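4.2 How we set up and look after the kitchen cell

April. Anastasia Nikolaidis, Lesten Lab

I get more questions about the kitchen than about anything else in the paper, so I'm going to be generous with the space here. Our cell is a simulated one: a robot with white arms working at a marble counter, all of it running on Skallum (our in-house simulator, and yes, I'm the person who gets the message when it falls over at night). Figure 6 has two renders of it, with the toaster oven in both.

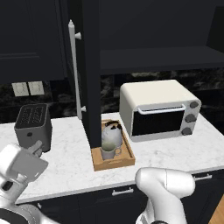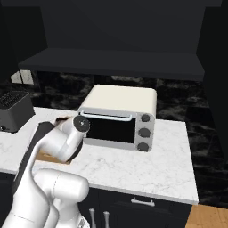
Figure 6. The simulated kitchen cell. Top: the counter with the tall cabinet door standing open and the tray, pitcher and mug set out. Bottom: an arm with its wrist flange near the oven door handle.

4.2.1 Frames and the first check

Setting up the cell starts with the robot base, and I can't say this strongly enough to anyone who wants to rebuild our work! We place the base first, lock it, and only then load the cabinets and the counter. For a while I did it the other way round, dropping the robot into a finished kitchen and nudging it until it looked right. It did look right. It was also 6 millimeters off along the counter, and I lost most of a week to a planner that kept clipping a cabinet door I could have sworn it had room for.

So now there's a first check, and it runs before any batch. The arm goes to a point just short of the oven handle, stops, and we read the gap between the wrist flange and the door from the simulator. If the number has moved since the last good batch, we don't start. I like the oven for this because it is boxy and easy to measure against (the pitcher was my first choice, and it was a terrible one, all curves).

4.2.2 Hinges, handles and other things that go wrong

Doors are where our maintenance time goes. A cabinet door in Skallum is a panel on a hinge joint with a damping value and a stop, and the value that feels fine with one arm pulling can be hopeless when the door is let go halfway. Ours used to drift. Just a little, a slow creep back toward closed, but if the other arm was still reaching past it you'd get a contact, then a bounce, then a run we had to throw out. We raised the damping, added a bit of friction at the hinge, and the creep went away.

The handles needed work too. Each long bar handle is held off its door by posts, and the collision shape we had first was one solid block that filled in the space behind the bar. Lovely and fast, completely useless for grasping! We swapped it for a thin rod plus separate posts, which slowed the simulation a touch. I'd make the same trade again.

We ran 2412 trials on the cell in all. Of those, 532 came before the hinge repair, and we leave them out of every result in Section 5. Another 254 were repeated after the base was moved, and for those we report only the repeat.

4.2.3 What I'd check first

If your copy of the cell misbehaves, look at the base pose, then at the hinge stops, and then at whether somebody (me, usually) has saved the kitchen with a door left open. Skallum takes the saved pose as the new zero for the joint, and everything after that is wrong by the same angle. We now reset all joints on load and write the joint values to the log beside the trial number.

Related items
Gallach: notes on contact shapes for thin handles
Hodžić: a door-opening task set for two arms
Skallum: change log and known problems

Contact: Anastasia Nikolaidis, Lesten Lab | Copyright Lesten Lab | Back to top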